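Warden's Diary, Carkcombe Residential College
May 14, 2024

The kitchen on the upper landing reopened to residents this morning. The new cooker has been connected and the fire door now closes without assistance. Mr Mahrous inspected both before breakfast and signed the maintenance book. I have asked that the notice concerning frying after eleven at night be put back in its former place, and in larger type.

Quiet hours were the main business of the day. Complaints received since March relate almost entirely to the ground floor corridor, where the sound of the laundry carries into the study bedrooms. Ms Shezi proposes that the machines be locked at nine during the examination period. I am inclined to agree, although the residents who work evening shifts at Brinalcombe must be given somewhere else to wash their clothes. She will write to them individually.
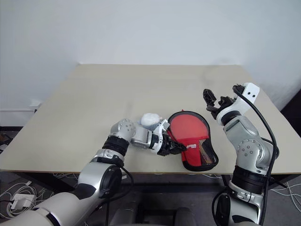
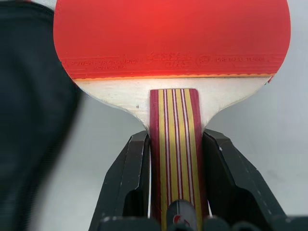
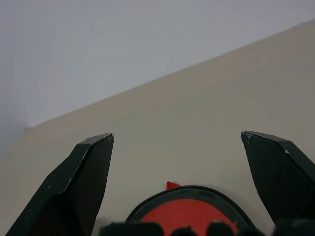
The examination period also bears on the use of the common room, which closes at ten under the present rules. Mr Chraibi asked on behalf of the second-year residents for an extension to midnight, and I have granted it for 20 days on the understanding that the room is used for reading. Games are to finish at nine. A red table tennis bat stamped POWER FOR CHAMPION does not, in my view, belong in a reading room at half past eleven — I said as much to Mr Chraibi, who took the point in good part.

The bursary applications closed at noon. We received 34, and the fund stands at 300 pounds for each successful applicant. Anjani Osman has agreed to read them with me. Two arrived without a tutor's letter and have been returned for completion.

Room 40 remains empty. The damp beneath the window has spread since my last entry, and Berrada have been asked to quote for replastering. Their previous estimate did not include the skirting, and I have requested that it be shown separately.

Letter to Mr Říha regarding his deposit still to be written.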